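# Wultgate Table Chores

Recordings of small household chores done by a pair of robot arms at a wooden table. The set exists to help answer a narrow question: can two ordinary arms with two-finger grippers put dishes away and pick up after people, without special tooling and without a person stepping in? Right now the answer is "some of it, slowly."

Version 2, released June 28, 2026. It replaces the earlier Kuzmenko release, which had bowls only.

## What's in it

- 400 episodes, each one attempt at one chore
- 2 arms, left and right, both recorded even when only one is working
- 4 chore families (see below)
- A plain-language instruction for every episode
- A success or failure label, set by a person who watched the whole episode

Failed attempts are kept. If you only want the good ones, filter on `success == true`, but read the section on labels first.

## Chore families

| Family | Typical instruction |
|---|---|
| `shelve` | "Put the bowl on the shelf." |
| `unshelve` | "Take the bowl down and set it on the table." |
| `stack` | "Stack the bowls, largest at the bottom." |
| `tidy` | "Pick up the ball and put it in the bowl." |

The shelf is a low wooden unit with a black frame. Its position on the table changes between sessions. So do the bowls, which come in several colors and patterns. A policy that has memorized where the shelf stands will do badly on the test split, and that is on purpose.

Views come from the gripper and from fixed positions near the table.
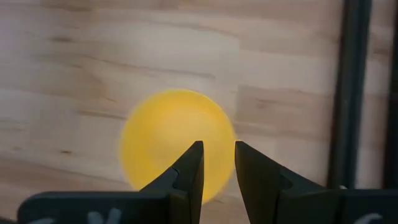
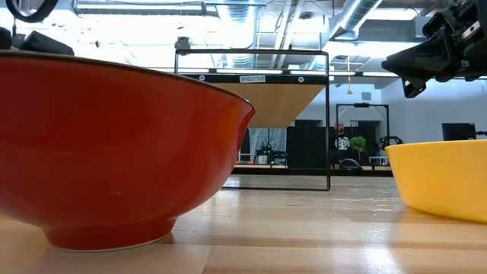
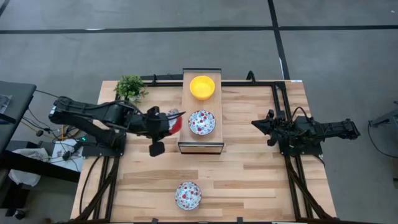

## What works and what doesn't

We trained a baseline called Stivlow on the training split. These notes come from running it on the same table.

**Picking up a bowl by the rim** is the most dependable skill. Light-colored plain bowls and patterned bowls are handled about equally well. Deep bowls are harder because the fingers have to come in at a steeper angle.

**Placing on the shelf** works when the top is clear. With one bowl already up there, the policy tends to set the second one down too close and nudge the first. It has no habit of checking what is behind the bowl it is carrying.

**Stacking** is weak. The bowl usually ends up in the stack, but tilted, and the policy then stops as if the job were done. A person would give it a tap.

**Small round things** are the worst case. A ball rolls when a finger brushes it, and the policy often closes on the spot where the ball used to be. Recovery attempts are in the data, and they are worth studying on their own.

None of this is fast. A person clears the same table in the time it takes the arms to finish one bowl. For a kitchen or a packing bench, that still rules the setup out for anything except work that can run unattended.

## Labels

An episode counts as a success if the object ends up where the instruction says, at rest, with the gripper open and clear of it. Knocking over something else makes it a failure even if the named object is in the right place.

Tilted stacks are marked `success` with `quality = poor`. We went back and forth on this. If your application cares about neat stacks, treat those rows as failures.

## Files

```
wultgate/
 train/
 test/
 instructions.csv
 labels.csv
 calibration/
```

Each episode folder holds the video streams, joint positions and gripper opening for both arms. Timestamps share one clock. Calibration is stored per session, so match on `session_id` and don't reuse one file for everything.

The loader lives in the Sisulero package:

```
from sisulero import load
episodes = load("wultgate", split="train")
```

## Known issues

- Gripper views blur during quick moves. We did not remove these stretches.
- Glossy bowls and the tabletop both throw reflections. Color-based segmentation picks up bright spots on the wood.
- The fixed views take in parts of the room beyond the table, and people can appear in the background. Crop if your model is picking up on this.
- Some instructions say "shelf" and others say "stand" for the same unit. We left the wording as it was spoken.
- Joint readings for the idle arm drift slightly over long sessions.

## Not covered

No liquids, no food, no cloth, no drawers or doors. Nothing sharp and nothing hot. Results here say very little about washing dishes or folding laundry, and we would ask you not to quote them that way.

## Next

A July update will fix the joint drift and add cups to `shelve` and `unshelve`. The test split will stay the same so that scores can still be compared.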